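Lake creature sightings: how do you rule out boat wakes?

Asked December 16, 2024

Hello everyone, and I hope this is the right section. My family has rented the same cabin on Lake Skidow every July since I was small, and the locals have always told stories about a long dark something that shows up off Grindton Point. This summer my aunt and I finally saw it: a line of humps, very dark, moving slowly toward the shore on flat calm water. There was no boat anywhere that we could see. It lasted long enough for me to go in for my glasses and come back! I'd love to believe it, but I'd also like to be fair about it. How do people who study this kind of thing decide what was a wake and what wasn't?

Answer 1

It was an otter. Or several otters. They swim in a line.

Answer 2

What a lovely thing to have seen, whatever it was. Wakes are sneaky on a long narrow lake, and one can reach you 20 minutes after the boat has gone around the bend, so "no boat in sight" doesn't settle much, I'm sorry to say. Try to find out if the Plasthorpe ferry was running that day. Also ask yourself whether the humps kept the same spacing the whole time (a wake mostly does) and whether any of them turned. Butkienė's booklet on lake monsters has a nice chapter on this, if your library can get it.

Answer 3

I've been collecting Skidow reports for 12 years and would be glad to add yours, so please write it down tonight, both of you, separately, before you talk it over any more. I print a big map of the lake and mark each report on it, and after a while you do see them bunching up along the ferry route, which is a bit deflating, though I still have nine that I can't place at all. My colors are simple enough, red cap for humps, blue for a head or neck, green for anything that was probably a wake.
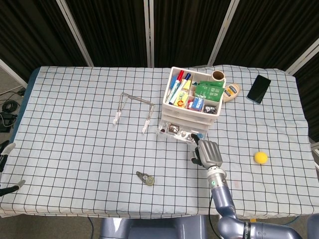
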